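Ticket 146 - station 4, hand grippers, pads and tracking
Site: Plulton
Kit: handheld pair, Gashi jaws
Status: open, waiting on parts

Reported: lid keeps slipping out of the jaws on the pink box task. Operator says worse since January. Gralance asked for a check before any more runs get logged.

Pads first. Foam is ragged on both fingers, edges frayed and peeling, flaps sticking out into the gap.

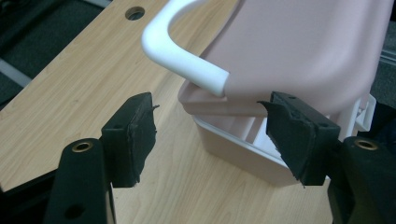 Not trimming it again, did that last time and it lasted 2 shifts. New foam both sides, old glue scraped off first. Poltura has the 5 mm sheet, order no. 170. Screws on the pad blocks nipped up, none were loose.

Then the linkage. Opened and closed by hand, no grit, no play I could feel. Bushings left alone. Tried the jaws shut near the box to see if the tips meet square. Look alright to me, wouldnt swear to it.

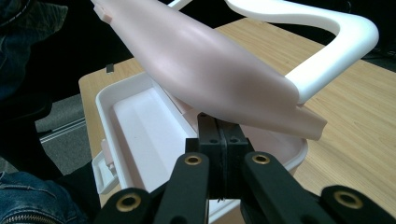

Jaws together under the pink part, brass bushings on the four arms.

Left to do, in this order:

1. Run both grippers on the box with the old pads, lid only, so we have somthing to compare against. Check the tracking plates stay put and the cable isn't pulling at the left wrist.

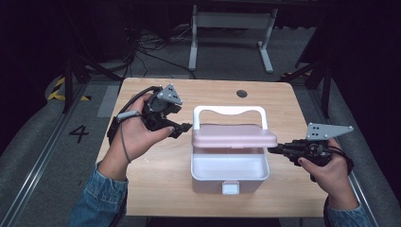 2. Fit new foam, leave overnight under a clamp.

3. Re-zero jaw opening, both grippers. Old value is in the Gralance sheet.

4. Same lid test again. If it still slips reopen under this number, dont raise a new one.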